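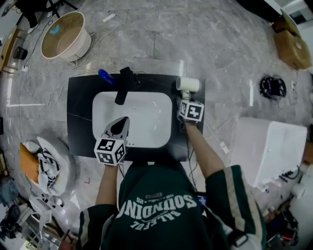

White basin, black top, black faucet

Small bathroom counters: what stays out and what goes? (page 1)

Started by eltus_fan23

Okay, I have been wanting to start this thread since August! I am completely in love with a white sink in a black counter. The contrast makes me happy every single morning, and the black faucet on top of that - perfect. I wanted this combination for years and I would pick it again tomorrow.

What I want to talk about is the back edge. Every counter I have ever owned has had stuff creeping along the back, behind and beside the faucet, until you can't wipe there without moving half a dozen bottles. My new rule at home is that the back edge gets one item per side and everything else lives in a drawer. I've kept it up for 19 days and I'm so pleased with how fast the cleaning goes now (one swipe left, one swipe right, done).

So, what do you all keep out? And how do you keep a black top from looking dusty by lunchtime?

mudroom_meg
Posts: 3763

Love the black and white! We had a black top at the old house in Udalley and I'll tell you the truth about it, it shows every drop. Our water was hard, and by evening there was a ring of chalky spots around the faucet base. Dry it with a cloth after you brush your teeth and you'll be fine. Skip one night and you'll be scrubbing.

I keep soap out and that's all. Toothbrushes went inside the mirror cabinet.

Rekura

One item per side is too strict for a family. There are five of us and we'd be opening drawers all day long. I use a shallow tray with a lip, everything stands on the tray, and when it's time to clean I lift the whole thing off. Same result and no rule to argue over.

eltus_fan23

Rekura, I tried a tray! Mine turned into a place where things went to live forever. I found a hotel shampoo on it from two summers ago. But I can see it working if you're better than me at clearing it.

Also meg, yes to the cloth. Mine hangs on a hook under the counter and it has made all the difference.

kong_of_clean

Can we talk about those big gray marble-look tiles? THAT is a floor. I put something similar in our downstairs bathroom and I'm still excited about it. Fewer grout lines, and the shine bounces light all over the place.

Going back to the question, I'm with Rekura. A tray every time. And white vinegar on hard water spots, half and half with water, but keep it off real stone because it will etch. If you aren't sure what your top is made of, dish soap and warm water first.

mudroom_meg
Posts: 3764

Glossy floor tile in a bathroom? Kong, I'd be on my back in a week. I know it looks gorgeous, I do, but I want something with a bit of grip where people step out of the shower. My mother slipped on a shiny one.

kong_of_clean

Sorry about your mom. We have a big mat with a rubber back right by the shower and it has never moved. I still say worth it. We can disagree on this one!

Khrystyna-Mariia Boiko

Hello, new here, and very glad to find people who care about this as much as I do.

I like that round wooden tub on the floor so much. My grandmother had one that she used for soaking her feet, and later on it held the rolled towels. If your counter is small, a tub like that is a lovely place for towels or spare paper, and then none of it needs to be up by the sink. Mine is lined with a cotton cloth so the towels don't catch on the wood.

The round white cushion or pouf with the orange pillow is also very cheerful next to all the gray.

Rekura

Now you've got me looking for a tub, Khrystyna-Mariia. Does yours dry out and crack? I had a wooden bucket that fell apart after one winter next to the radiator.

Khrystyna-Mariia Boiko

It did get a small crack, yes. I moved it away from the heat and rub it with a little oil in the fall, and it has been fine after that. If you only put dry towels in it, keep it in a cool corner.

eltus_fan23

The towel tub idea is going on my list right now. And orange with gray and black, yes please! I've been too careful with color in the bathroom and I think a bright hand towel is next.

One more question while you're all here. What do you do about the drain? I can get the basin sparkling, but the little ring around the drain always looks gray again by the next day.

mudroom_meg
Posts: 3765

Old toothbrush and baking soda paste. Leave it while you do the mirror, then scrub and rinse. Do the underside of the faucet spout too while you have the brush in your hand, that's where the gunk hides.

kong_of_clean

Seconding the toothbrush. Soft one, though, if your drain has a dark finish. I scratched mine with a stiff one and I'm still mad about it.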